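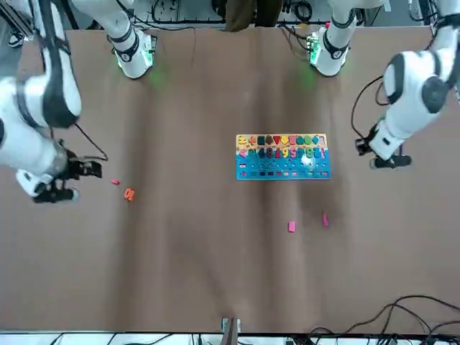

Katia Cirillo replied:
Same thing happened on our street Friday. Both cars were unlocked and they took the change and a garage remote. The deputy gave me a case number and left in 7 minutes.

okoro_e wrote:
Did he ask for video? Mine caught a guy in a gray hoodie trying door handles at 3 a.m. on Marinescu Road.

Katia Cirillo replied:
No, he didn't ask.

guven.u wrote:
Call the desk and give them the case number. They won't go door to door over loose change – there were 113 car break-ins in the county in March.

okoro_e wrote:
I lost $700 in tools. That isn't loose change.

guven.u wrote:
Was the truck locked?

okoro_e wrote:
Yes. They broke the back window.

guven.u wrote:
Then yours is a different case and a detective should have it. Ask for one.

kevser_a wrote:
Katia, reset the garage opener tonight. Hold the learn button until the light goes out, then pair the other remote again.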